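Transmission Class Adds a Second Evening in July

The automatic transmission class at Niven Auto Center will run two evenings a week starting in July, after the first session filled up and left almost 70 people on the waiting list.

Nélida Daza, who has taught the class since it began, said most of the people signing up own older trucks and want to do their own overhaul. "They have the manual, they have the parts in a box, and they get stuck at the valve body," she said. "So we spend a full evening on the valve body."

Students work in pairs on a four-speed automatic that has already been pulled from the vehicle. They take it down to the bare case, measure end play, replace clutches and seals, and put it back together. The center supplies the holding fixtures, the spring compressor and the air nozzle for checking the clutch packs. Students bring their own hand tools and a torque wrench that reads in inch-pounds.

The fee is $300, which includes a printed manual but no parts. People who want to rebuild their own unit during the class can order a gasket and clutch kit through Zorkik, a parts counter two doors down, for $508. Torque converters are extra. Units have to be drained and pressure washed before they come in the door.

Nipon Ruangrit, the shop manager, said the center looked at a weekend session too but could not free up the lift. He is also trying to find a second test stand. A used one came up for $860 last spring and sold before he could get there with a trailer.
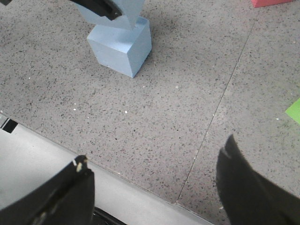
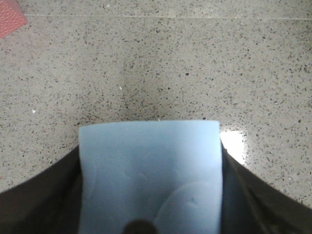 Light blue foam up close.
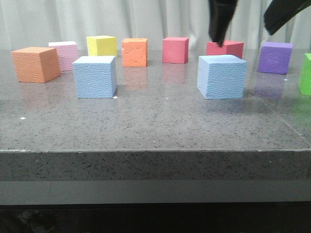
Sign-up opens at 8 a.m. at the front counter. People already on the waiting list will be called first and have until the end of the week to pay. The second evening covers the same material as the first, and students can switch between the two if they miss one. Transfer cases and manual gearboxes are not covered.

Comments

cunora_4x4: Do they do the overdrive units or only the regular four speed? Mine slips going into fourth when it's warm.

Dale in the valley: took it last fall. Bring knee pads and a good pick set. Nelida knows her stuff

nokik: is the 508 kit with steels or just the frictions??

Dale in the valley: frictions and steels when I got mine, call and ask first though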